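Setting up your form's fundraising page

I run the Pistorthorpe charity pages, so if anything below goes wrong, it's me you want. Have your form's chosen charity and your login slip handy before you start.

1. Log in and click My Form. If you see last year's group, log out and try again (it does this in May, I've no idea why).

2. Click New Event and give it a plain name. "9K cake sale" is perfect. "The Big One!!" is how Year 8 ended up with three pages for the same sponsored walk.

3. Type in your target without the pound sign or a comma. So 590, and for the whole year group 2553.

Note: the target can be changed later, but the event name can't, so check your spelling.

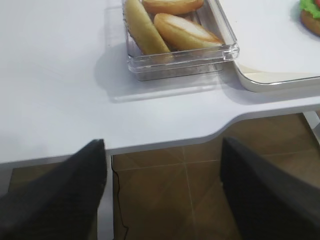 4. Choose who can add money. I'd stick to your form tutor and one student. Last year Hovside house had 32 people on theirs and it took me a whole lunchtime to sort out the totals!

5. Press Save, then Preview. Your page won't go live until Eldana Fikre in the office has approved it, usually by the next morning.

Caution: don't press Close Event until every coin is counted and handed in. Closing locks the total, and only Wojciech Wróbel can open it again.

6. After the event, bring the cash to the office in the sealed bag, then enter the figure from your receipt (mine said £1,767 after the summer fair, and yes, I typed it in wrong the first time).

Card payments show up by themselves, so please don't add those as well.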